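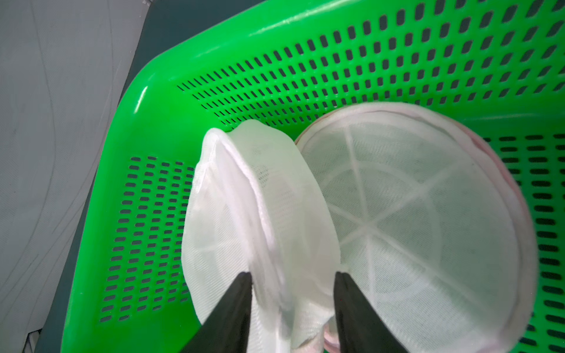
Household Textiles, Unit 4: Washing and Care
Handout for the January block

Reading for this unit: chapter 2 of the course book, plus the fibre table you were given in Unit 3. Bring the table with you, we will use it again.

1. What washing does

Four things remove soil from cloth: water, detergent, heat and movement. If you cut back on one, another has to make up for it. A cool wash needs either a longer programme or a better detergent. A short programme needs more heat or more movement, and movement is what wears cloth out.

Most everyday soil is a mixture of skin grease, salts from sweat and dust. Salts dissolve in plain water. Grease needs detergent. Dust is mostly held on by the grease and goes when the grease goes.

2. Fibres when wet

Cotton and linen are stronger wet than dry and will stand a good deal of rubbing. Viscose is much weaker wet. Wool stretches easily when wet and felts if it is warmed and rubbed at the same time – either one alone does less harm. Polyester and nylon hardly change, but they hold on to grease, and creases set in them if they are cooled too fast.

Knitted cloth moves more than woven cloth. A loose knit can catch on hooks, zips and the holes of the drum. Close zips and hooks before loading. Small or delicate pieces go in a net bag, with enough room left for the water to pass through.

3. Loading

Cotton: a full drum, with a hand's width free at the top.
Synthetics: half full.
Wool: a third full or less.

Overloading is the most common cause of grey whites. The cloth cannot turn over, and soil that has come off settles back on it.

4. The Berge trial

In the practical we repeat part of the Berge trial, which was run at the Stornidholm laundry school. Test strips of plain cotton, 300 in all, were soiled with the same grease mixture and washed cool with or without a soak beforehand. The school's report gives 57 strips as still marked after the wash, most of them from the unsoaked group.

Note that the report covers one cloth and one kind of soil. Do not use it to argue about wool or about dye stains.

5. Drying

Spin speed matters more than drying time for the energy used. Dry wool flat. Dry dark cotton inside out and away from strong sun. Elastic lasts longer if it is kept out of the tumble dryer.

6. For the practical

Room 363, Dullberg building. Bring an apron, the fibre table and one worn cotton item you do not mind cutting. Write up your strips on the Eramska sheet, both sides, and hand it in before you leave.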